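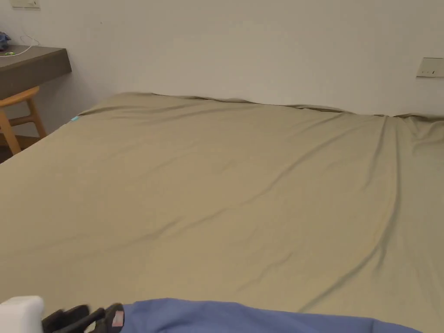 Thread count and what it leaves out

Thread count is the number of warp and weft threads in a square inch of cloth. A single-ply cotton percale tops out near 400. Figures above that usually come from counting the plies of a twisted yarn separately, so a two-ply yarn doubles the number on the packet with no change to the weave.

Staple length matters more. Short fibres work loose in the wash and form pills, mostly where the feet go. Weave comes next: percale is one over, one under, and feels crisp. Sateen floats over several threads, feels smoother and snags sooner.

I have washed two fitted sheets at 40 degrees since January, one from Jesetti and one from Skeswood. The Skeswood has pilled at the foot end. The Jesetti has lost a little length, and its corner elastic is slacker than it was. I'll weigh both again after the next six washes.

Last updated: January, wash figures to follow

Comments

Yiran Mao: Are you line drying or tumbling? Shrinkage depends on it.

Liam McGrath: My 2000 thread count set went at the seams inside a year. Four-ply, I assume.

Latrice Holloway: Percale every time. Does the Skeswood come in a deep fit?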